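Workshop notebook, folding and finishing bench
December, 2:40 pm

Carried on with the fold trials for Wanyama. Work pants only this time, shirts left for later. Faith Makori wants one fold that holds on the shelf and can be checked by feel at the waistband, so the sequence stays at four folds: legs together, crotch point tucked in, hem to knee, knee to waist. The half-and-quarter fold from the Jesteck sheet is dropped. It puts a ridge across the pocket bag and the stack leans.

Pressing off between trials. Each pair gets shaken out twice from the waistband before it goes back down. Pairs that come out of the bin bunched take longer to square up, mostly at the waist, where the band rolls over on itself and has to be turned back before the side seams can be matched. 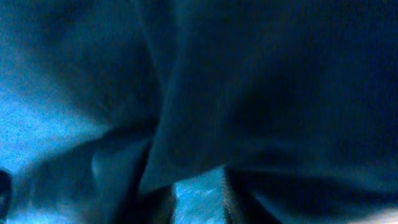
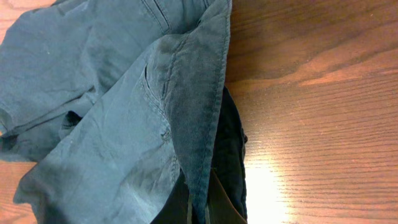 Blue cloth in loose folds.

Should the pockets be flattened before the first fold?
Flatten them first, with the side of the hand, from the opening down toward the hem. A pocket bag left twisted shows up as a lump two folds later and the whole pair has to be opened again.

Load test: stack under the 400 g plate, left over lunch. Edges stayed within tolerance except on the bottom pair, which had crept toward the hem side. Harsh Vishwakarma thinks the shelf liner is too slick. Possible. Will repeat on the Ullon board before changing anything in the sequence.

To do:
Relabel the Dondo bin, the tag has come off again.
Lint roller refills.
Ask Faith whether dark and light pairs are stacked separately at the store. If they are, the bench order needs to match.
Repeat plate test, same weight, liner removed.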